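Site visit: Trasano aggregate and precast works, Bastatberg

The Bastatberg works runs a twin-shaft mixer fed from four inline bins, with the moisture probes fitted in the two sand bins only. Our group joined the Friday shift at the weighbridge and followed the material flow from stockpile to kerb moulds. The crusher was down for a liner change, so the screening deck was viewed at standstill.
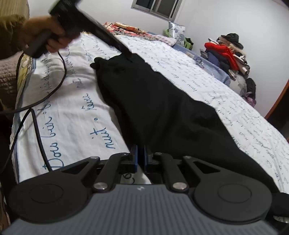
Vusumuzi Nel
Plant and Process Correspondent

Mix water is corrected per batch. The control room log showed 454 batches for the week, 3 of them rejected on slump. Kerb units are held in the curing chamber for 24 hours before demoulding, then moved by forklift to the yard.

Mabaso supplies the admixture dosing skid. Its calibration sheet was dated March, and the operator checks it against a graduated cylinder at shift change. Dust extraction on the cement silos is an Ellumel reverse-pulse unit with a filter area of around 13 square metres per silo. Washout water goes to a three-stage settling pit and is returned to the mixer.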